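**Arm cell walkthrough, Getville office, Mon 7 February**
Checked by Elvira Paucar, second pair of eyes Krešimir Lazarević

- [x] **Stop button within reach of the operator's seat.** Yes! Tested from both sides. The new mount is a huge improvement.
- [x] **Speed limit set before anyone sits down.** 300 mm/s, locked in the Flundbridge settings. Please leave it locked.
- [x] **Gripper fingers tight, pads clean.** Krešimir did these with the Ferri key. Lovely job.
- [ ] **Cable along the arm has slack at every joint.** Fine at the elbow. Recheck at the wrist with the arm fully stretched — I ran out of time.
- [ ] **Liquids off the table while the arm is powered.** Still our weak spot. Cups and spray bottles go on the side shelf, please, even for a quick run.
- [ ] **Power strip and cables clear of the reach area.** Tape line ordered from Golline, order 838.
- [x] **Log filled in.** 1,946 cycles since June and every stop has a note next to it. I love reading this log!
- [ ] **Chairs pulled back before a run.** Add to the start card.

Four open items, all easy. Krešimir takes the cable, I take the start card, and we both nag people about drinks.

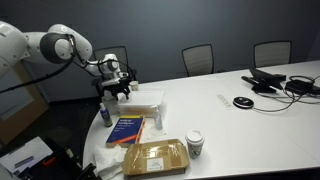

Next walkthrough is in 21 days, same list, plus a first try at the lid-opening task with the speed limit still on. Bring your own pen.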